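Plargate Community Forum
Household and Productivity Apps > Release Notes and Feedback
Topic: Kanmont 5 – changes to shared lists and reminders

Kanmont_Support
Staff
Members are advised that Kanmont 5 is now available for phones and tablets. The principal changes are as follows.

Shared lists may be edited by every person in a household, and each change is marked with the initials of the person who made it. Reminders may be set to repeat by month as well as by week. The former Chores tab has been merged with Tasks, and existing entries will be moved across when the app is first opened.

Members who keep large archives should allow extra time for the first opening. Questions may be posted in this topic.

hallway_ledger
Thank you for the notice. I have to report that the move from Chores to Tasks was incomplete on my account. I held 1,208 entries before the update and the new Tasks tab shows 609. I have not deleted anything. Please advise whether the remainder can be recovered.

Kanmont_Support
Staff
Completed entries are hidden by default in the new version. Kindly open Tasks, select View, and switch on Show Completed. Should the total still differ, please send the account reference by private message and do not reinstall the app in the meantime.

Sorin Tomić
I wish to record an objection to the merger of the two tabs. In our household, Chores held the recurring domestic work, such as laundry, bins and the airing cupboard, and Tasks held matters with a deadline. These are different kinds of entry and were reasonably kept apart. Laundry now sits between a tax return and a dental appointment.
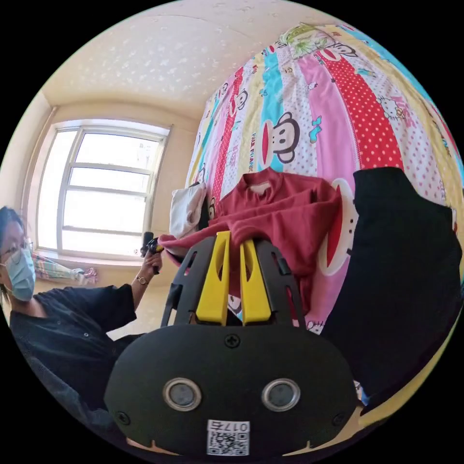
Photo: Pukgate Picture Desk

I would ask that the former arrangement be offered as an option in Settings. The older Petkov planner permitted it, and I moved from Petkov to Kanmont in January on the understanding that nothing would be lost.

m_quillfeather
With respect to the previous member, I do not share this view. Two tabs meant looking in two places each morning, and my family regularly missed whatever was in the second. A label named Chores, with the filter saved, gives the same result as before.

Sorin Tomić
The filter is cleared whenever the app is closed. I have tested this on 2 devices. It cannot be regarded as an equivalent.

m_quillfeather
It is retained on mine. Did you press the pin beside the filter name?

Sorin Tomić
I had not seen the pin. It does work on the tablet. I maintain that a separate tab would be clearer – particularly for children, who do not use filters.

hallway_ledger
To confirm for other members: Show Completed restored the full number of entries. I withdraw my complaint, although the setting ought to have been mentioned in the original notice.

Kanmont_Support
Staff
The point is accepted and the release notes will be amended. The request for an optional Chores tab has been passed to the design team. No date can be given at present.

m_quillfeather
May I ask whether the initials on shared lists can be turned off? They have caused some dispute at home over who removed the biscuits from the shopping list.

Kanmont_Support
Staff
They can be turned off by the household owner, under Sharing, then Display.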